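How our club teaches a robot to tidy a desk

At the Lalville school robot club, we work with a robot named Dobson. Dobson lives inside a computer, so when it drops a cup, no cup is broken. This is called a simulation – a kind of pretend world.

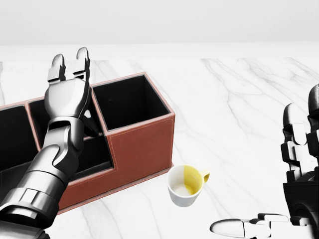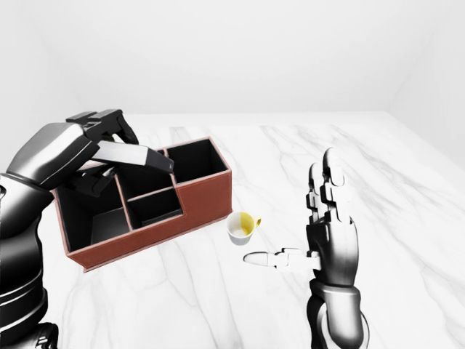 By the Lalville Robot Club – November 3, 2022

The brown box is a desk organizer, and the small cup is yellow inside. Dobson has two arms, and each one must know where to go. We write the steps, we press start, and then we look what went wrong. Since May we made 109 tries!

Do you want to try too? Ask a friend to close the eyes, and guide the hand of your friend to a cup, only with words.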